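Gallery – input devices side by side, Brusterside, November 23, 2020

Quick page, pictures first, proper write-up when Ilse has finished the logs. We were comparing two ways of recording hand movements for the Amov controller: the hand-held gripper with its own wide camera, and the sensor glove with a fixed camera beside the table. Same cube, same table, same people. Guangming Yu ran the software, Timo Lindemann did cables and most of the swearing.

Settings for anyone who wants to repeat it: exposure left on auto (mistake, see further down), glove calibrated once per wearer, markers on the cube printed fresh. Three wearers on the glove, four on the gripper.

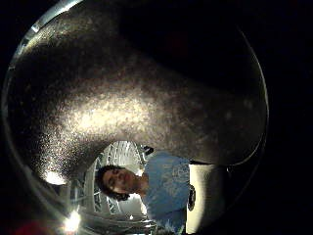 Gripper camera. Very wide lens, so straight lines bend and the lights flare.
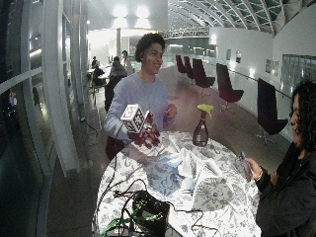 Fixed camera, glove on the right hand, marker cube held up over the table edge.

Auto exposure is the thing I'd change first. Glass roof plus ceiling lights and the gripper camera hunts up and down all the time. Hauke has fixed it at one value since and the marker detection got a lot steadier. Should of done that from the start.

Glove – nice to wear, quick to learn, fingers come through well. The cable is a pain. It tugs when you turn the wrist and twice it pulled the plug half out of the box. Knut Hamann wants a clip at the elbow, I'd sooner have it wireless and live with the lag.

Gripper – heavier, arm gets tired, but no calibration and you can hand it to the next person in seconds. Easy to get your own hand in front of the lens though. Needs a rim or a guard on the grip, Fuchs are sending us a bracket to try.

We kept 514 recordings out of some 2,000. Most of the rest went for lost markers or dropped frames, a few becuase I forgot to press record on the second camera.

Next round in June with the Barero arm connected, so we can play the moves back. Raw files from Ilse Ackermann, ask her nicely and bring a drive.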